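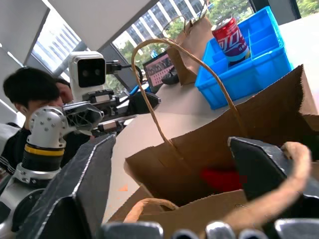 The Carry-Out Problem: Packing Paper Bags for the Plomville Pantry Table
Carter Cormier and Chaminda Barua
Final report, Intro to Packaging

1. Why bags

Our first proposal was about airline cargo. Our instructor, Dr. Selvanayagam, wrote "smaller" in the margin, twice, so we did grocery bags.

The question was which packing order lets a brown kraft bag with twisted paper handles survive the walk from the pantry table to the Datdale bus stop. We packed 30 bags in August and carried every one of them ourselves, a part of the method we would plan differently next time.

2. Method

Each bag got the same groceries. Cans waited in a divided plastic crate so they would not roll off the table, a lesson learned from the first can. One of us packed and the other walked. A bag failed if a handle came loose, the bottom opened, or the walker had to hug it.

We tried two orders: cans first, and cans whenever we got to them. The second is how Carter packs at home.

3. Results

Of the 30 bags, 29 arrived. The one that did not was a cans-whenever bag, and it gave up at the curb with an audience. Handles were the weak point: the glued ends began to peel on several bags that still counted as passes. Bottoms held up fine.

Packing with cans first took 51 seconds on our slowest try. Most of that went to getting the bag to stay open – kraft paper has opinions about its creases.

4. Limits

It never rained. Chaminda also walks much faster than Carter, and we did not record who carried which bag until the second afternoon.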